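We use cookies to remember your login and reading lists. Accept | Manage preferences

Kostiuk by Thaddäus Brunner, worth finishing?

catrin_nicholas
I'm on page 11 of 649 and there's already a family tree and two maps. Does the horror start before the halfway mark?

gatolgate_reader
Chapter 4. Before that it's grain prices and a funeral. Stick with it, the cellar section is the best thing he's written.

SiminF
Disagree. The cellar goes on for 16 chapters and you can guess who's down there from the second. His first one, Storkov, had the same idea at a third of the length.
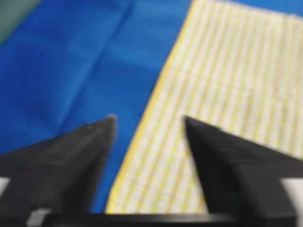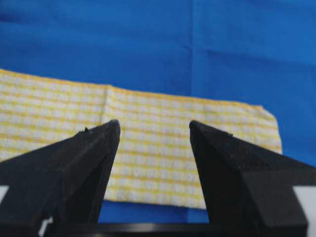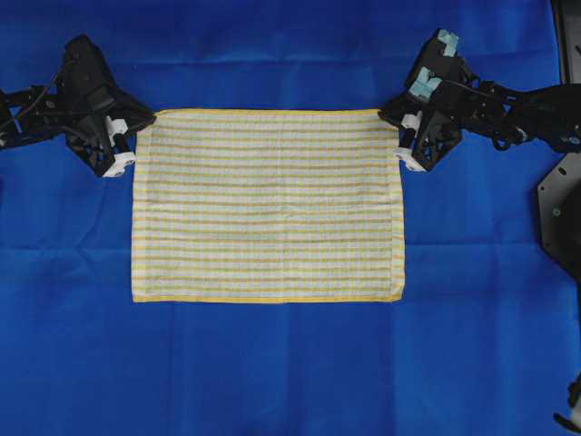
Yellow towel on blue cloth.

I'd borrow Storkov from the library and leave this one alone.

gatolgate_reader
Storkov has no ending though. The sister walks into the river and it stops. At least Kostiuk tells you what happened to the priest.

SiminF
I liked that it stopped. The priest's confession read like an appendix.

cuong_t
Is the Dulis paperback the same text as the hardcover? Mine has no maps at all.

gatolgate_reader
Same text. They dropped the maps and the colour plates in March.

catrin_nicholas
Okay, I'll give it until the cellar. Storkov is on hold at my branch in the meantime, two people ahead of me.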